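Nindavdale Practice for Robotic Card and Module Handling

The Nindavdale Practice is a set of good-practice rules for robot cells that remove, hold and insert circuit cards, memory modules and similar thin parts in desktop computers. It covers the layout of the work area, the design of holding fixtures, the limits on gripping and insertion force, and the records kept for each cell. It does not cover the safety of people near the robot, which is left to the general machine safety rules in force at the site. 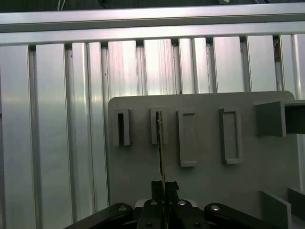
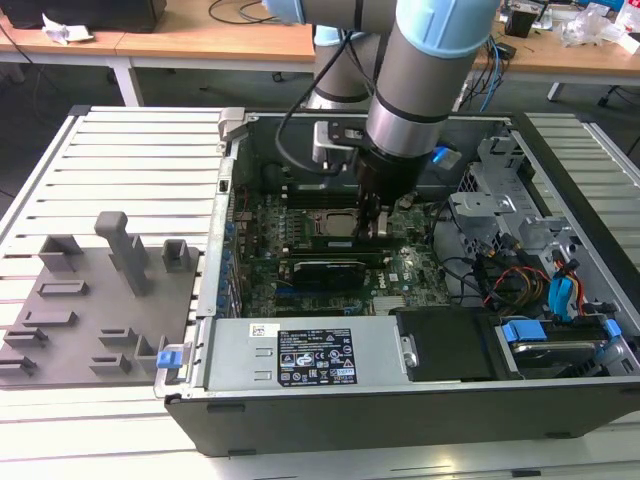

Fixture design takes up the longest part of the practice. A fixture is treated as a measured part of the cell, with its own drawing, revision letter and reference points. Each holder must accept one part type in one orientation, and its opening must be wide enough to allow for the position error of the arm. Holders of different heights may share one plate, as with the two short, narrow holders and the two taller ones on the gray panel, provided that the gripper can reach each of them without touching its neighbor. Clearance is checked with the gripper open to its full working width and the longest permitted part in place. Printed plastic fixtures are allowed, but their openings are measured again after every 700 insertions and after any collision.

Insertion is divided into approach, alignment, entry and seating. Speed is reduced before alignment and stays reduced until the part is seated. The force limit for entry is set separately from the limit for seating and must be the lower of the two. If the entry limit is reached, the arm backs out along the line of approach and may try again once. A second stop ends the cycle and calls an operator. Fingertip pads must be of a material approved for contact with circuit boards, and are replaced when wear exceeds the value on the pad drawing.

Work inside a computer case follows further rules. The case is fixed or located so that it cannot shift under the seating force. Internal cables are kept out of the planned path, and cables on the arm are given enough slack for full wrist rotation but may not hang where they can catch on a drive cage, bracket or heatsink. Power is disconnected before the first cycle.

The practice was drafted at Nindavdale from shop rules used in the Mostach and Yurt cells. The first edition had 16 clauses. The current edition, dated April 10, 2020, has 38, of which 10 apply only to cells with more than one arm. The Rollska checklist, a short form used at shift change, is attached as an annex and is optional.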